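Church Hall Safety Walk-Round: Door Team Checklist, with Comments
Saturday, November 18, 2023

What a good morning that was! Fifteen items to get through, and the door team flew round. Notes are by Marianna Dudek.

Main entrance
Both leaves open outwards: OK
Greeter has clear sight of the car park: OK
Panic bar moves freely: OK, lovely and smooth since the August service

Side corridor
Emergency lights tested: OK
Plitach radios charged: one flat, swapped on the spot

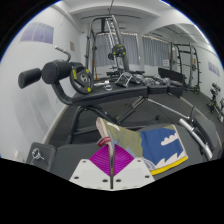

Evacuation from the youth rooms is so much better than last year, and I'm thrilled with how calmly the leaders ran it. The route sheet is up at child height now too. One small habit to keep building on: anything left over the equipment, like the blue towel with the yellow band by the padded bench, gets folded away before the children's groups arrive. Result: PASS.

Sign-in desk
Visitor book out, with pen: OK
Pick-up tags matched to the register: OK, 52 tags, all present
Spare keys in the Duda key safe: OK

First aid
Kit sealed and in date: OK
Burns dressings: reorder
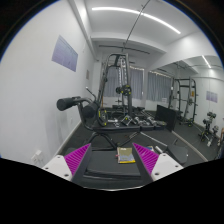
Witold Kubiak asked whether the side door should stay locked during the second service, as latecomers keep knocking and pulling the door team off their posts. He would like one person stationed there for the first 36 minutes, then the lock on.

Great idea, and we'll try it next month. Action: Renata Pietrzak to redo the rota.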